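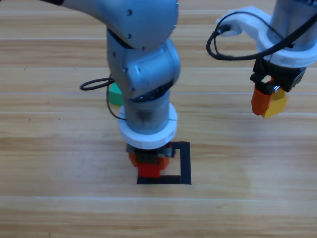 The Harbour Office at Brurnadport received the letter on 9 March 2021, by the ordinary post, in an envelope which bore the correct stamp and the wrong address. It was entered in the register under item 2778 and passed to the Senior Clerk, who slit it open at the reading table. The table was of light wood, pale as honey, with the grain running lengthwise along its planks, and the letter was laid upon it in accordance with the rule that no incoming paper should be read in the hand. The letter ran to a single page. It stated that the island of Skostberg wished to give notice of its departure.

The Senior Clerk read the page a second time and consulted the schedule of notices. Provision was made for the departure of vessels, of pilots, of livestock and of members of staff. No provision was made for the departure of land. The letter was accordingly returned to the sender with a printed slip, on which the words "Form not recognised" had been underlined.

The sender's reply was received within the week. It was courteous. It observed that Skostberg had lain within the limits of the port for as long as the limits had existed, that it had paid its light dues without complaint, and that it did not believe it required a form. It proposed to leave in May, when the water was warmer. It asked whether the Office would be good enough to inform the ferry.

The ferry, which was named the Tam, made the crossing to Skostberg 2 times a day in winter and more often in summer. Her master was called in and shown the correspondence. The master said that the crossing had been taking longer of late. It had been put down to the tide. On being asked how much longer, the master produced the log, from which it was plain that a passage formerly completed in 11 minutes now took the better part of an hour, and that the crew had been bringing sandwiches.

A survey was ordered. The contract was awarded to Livico, whose tender was the only one received, and whose surveyors went out in a small boat with a great deal of line. Their report was delivered in a green binder. It found that the island had moved 107 metres to the north-west between the first day of measurement and the last, that its shoreline was in good order, and that the residents, when approached, had been hospitable but did not wish to discuss the matter. The discrepancy between this distance and the entries in the Tam's log was noted in an appendix, together with the opinion that the island moved faster when it was not being watched.

The Office considered its position. It could not grant permission for an act it had no power to prevent, and it could not refuse permission without admitting that permission might have been sought. The Senior Clerk drafted a letter in each sense and was satisfied with neither. In the evenings, after the counter had closed, the Senior Clerk took to standing at the upper window, from which the lights of Skostberg could be seen very low on the water, and noting the hour at which the last of them went out.

At length a third letter was prepared. It acknowledged receipt of the notice. It confirmed that all dues had been paid to the end of the quarter and that no sum was outstanding on either side. It reminded the island of its duty to show a light during the hours of darkness and to give way to vessels under sail. The usual closing form of words was typed at the foot, and beneath it, in ink, the Senior Clerk added that the island would be missed.

The letter was carried over on the Tam. The crossing took all day, and the crew were given their supper ashore before they turned for home.

In May the ferry timetable was reprinted with one line fewer. The moorings on the east quay were offered to the fishing boats at a reduced rate. On the large chart in the public hall, a clerk was instructed to remove Skostberg with a knife and a little white paint, and did so neatly, leaving the soundings around it as they had been.

A postcard arrived some weeks later. It bore a foreign stamp and gave a position in degrees and minutes. It was entered in the register and placed in the tray marked for reply.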